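Roltik Hand-Held Gripper Set – Pair

Product range: Demonstration and recording equipment
Sold as: matched pair, left and right
Usual dispatch: 6 working days from order

The Roltik set is a pair of hand-held grippers for recording two-handed tasks at an ordinary table. The operator holds one in each hand and does the job directly. No robot arm is needed at the recording stage, so most buyers can start well before their arm budget is settled.

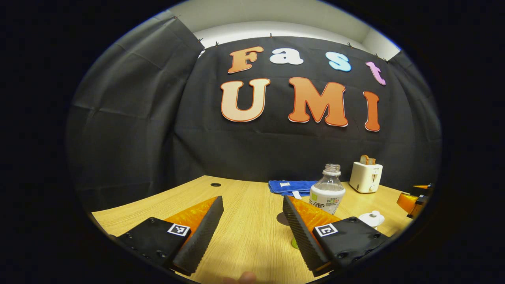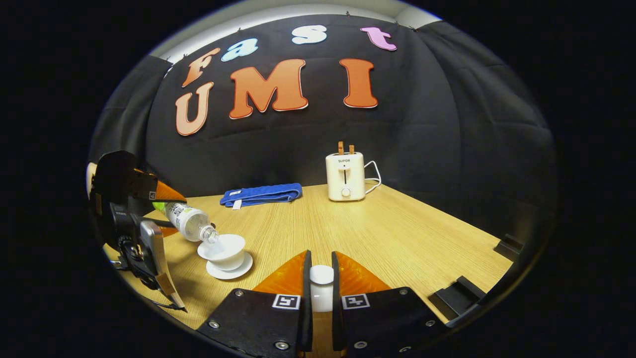
Breakfast table task, seen from the hand-held grippers: toaster, folded blue towel, bottle. Second view: pouring into a cup on a saucer.

What you get

The standard pair comes with two gripper bodies, two sets of fingers, one set of soft pads already fitted, a spare set of pads, printed marker tags, a hex key and a hard case. Cameras and lenses are not part of the standard pair. You can add them on the order form or fit your own if they match the mounting pattern on the data sheet.

Left and right bodies are the same apart from the marker tags. If you need a third body as a spare, order it as a single and say which tags you want. We can send blank tag plates if you print your own.

Price

Standard pair: £972 excluding VAT
Spare pad set: £50 excluding VAT
Carriage within mainland UK: included
Carriage elsewhere: quoted at order

Prices are held for orders placed by the end of November. Schools, colleges and universities can order on account. Everyone else pays on a pro forma invoice, and the dispatch time runs from the day payment clears.

Planning your budget

The grippers are usually the smaller part of the bill. Before you send a purchase order, we suggest you put a figure against each of these:

Cameras, lenses and memory cards, with spares
Storage, both on the day and for the long term
Operator time
Table, backdrop and lighting
Objects for the task, plus replacements
Pads and other wearing parts

Operator time is the line most often left too low. A plan for 200 good recordings of one task needs time for resetting the table between attempts, for rest breaks and for the recordings you will throw away. We advise running a half-day trial with one operator before you fix the number. Time the reset separately from the task itself – on table-top work with several objects it can take longer than the recording.

Allow for breakages if you use crockery. Buy cups and saucers you can get again in the same pattern, and put a second set on the shelf before you start. The same goes for anything with a label, as packaging designs change and a replacement may not match.

If food or drink is part of the task, keep cloths within reach and plan where liquids will be emptied between runs. The gripper bodies are not sealed. Wipe them with a barely damp cloth and do not rinse them. Pads can be taken off and washed in warm soapy water, then left to dry fully before refitting.

Table and room

Any steady table will do, provided both operators' hands can reach the whole working area without leaning. For a single operator, a standard office desk is normally large enough. Avoid glossy tops under strong overhead lights.

A backdrop is optional. Plain cloth on clips is cheap, quick to put up and easy to store. Draw up a simple plan of the table before the first session and keep it with the kit, so that the next person can set things out the same way.

Mains appliances can be used as task objects. Route the lead away from the operator's arms, and have the appliance tested under your own site rules. We do not supply appliances.

Wearing parts

Pads are the main running cost. They wear faster on rough or sharp-edged objects than on smooth cups and bottles. Look them over at the start of each session and change both pads on a gripper together, as a new pad opposite a worn one will not close evenly. Finger screws should be checked at the same time. Tighten by hand with the key supplied; a powered driver will strip the thread.

Marker tags should be kept clean and flat. Replace any tag that has lifted at a corner or picked up a scratch across the pattern. Spare tags are free with any pad order.

Use with other equipment

The finger set also fits the Virkent parallel gripper, using the adaptor plate listed on our accessories page. This lets you run the same fingers on an arm later on. The Berisha wrist mount needs a longer screw, and we will put these in the box if you mention it when ordering. We have no adaptor for the Pluvenard range at present. If you are choosing an arm now, please check with us before you commit.

Warranty and returns

Bodies and fingers are covered for 12 months. Pads and tags are consumables and are not covered. Unused sets can be sent back within 14 days in the original case, with carriage paid by the buyer. Opened pad packs cannot be returned.

Loan set

One pair is kept for loan to UK buyers who want to try it before ordering. Loans run Friday to Friday. A refundable deposit for the full price is taken first, and you should expect a waiting list in term time.

To order, use the form on this page or send a purchase order to the sales desk. Quote the product name and say whether you need invoice or pro forma.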